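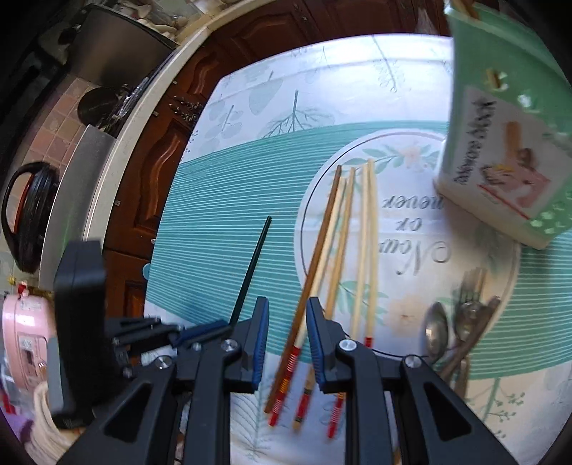 Leaf-print cloth with a teal band.

Section 2: Setting Up for Your First Pendulum Reading

Welcome back! If you've worked through Section 1 you'll have your Nomby pendulum out of its pouch and its chain untangled (a fiddly job, I know, and well done for sticking with it). Now we come to the part I love best, getting the pendulum and its letter mat ready to answer you in your own home.

You'll need the pendulum, the folded mat, the small brass weight and the green guidebook by Hortensia Daza. A cup of tea is optional but very much in the spirit of things.

1. Choose a level surface at a comfortable height, away from fans and open windows. Even a light breeze will set the chain going, and you'll be puzzling over the answer all arvo.

2. Unfold the mat with the sun symbol at the top. If the folds won't lie flat, leave it overnight under a heavy book. Please don't iron it, as the gold ink will lift.

3. Clip the brass weight to the free end of the chain. Hold the chain between thumb and forefinger, leaving 10 cm hanging, and let your elbow rest on the table.

4. Wait for the pendulum to settle over the centre of the mat. Beginners often rush this bit, so take a few slow breaths and let your shoulders drop.

5. Ask it to show you "yes". Watch which way it swings and jot the direction down on the chart at the back of the guidebook. Do the same for "no" and for "not now".

6. Test your directions with 2 questions you already know the answers to, such as your own name and whether you own a cat.

Note: Your "yes" may be a circle where your friend's is a straight line. Both are perfectly fine. Trinh Lại, who wrote the practice questions, gets a lazy anticlockwise wobble for "yes" and has done for years.

Note: If the swing is faint, lengthen the chain a little and go back to step 4.

Caution: The brass weight is small enough to swallow. Keep it away from toddlers and pets.

Caution: Please don't use the pendulum to make decisions about your health, medicines or money. See your doctor or a qualified adviser for those.

Once your directions are holding steady, put the mat aside and have a rest before you turn to Section 3, where we'll begin on the letters. Replacement chains are listed under part number 226 on the Nomby order form.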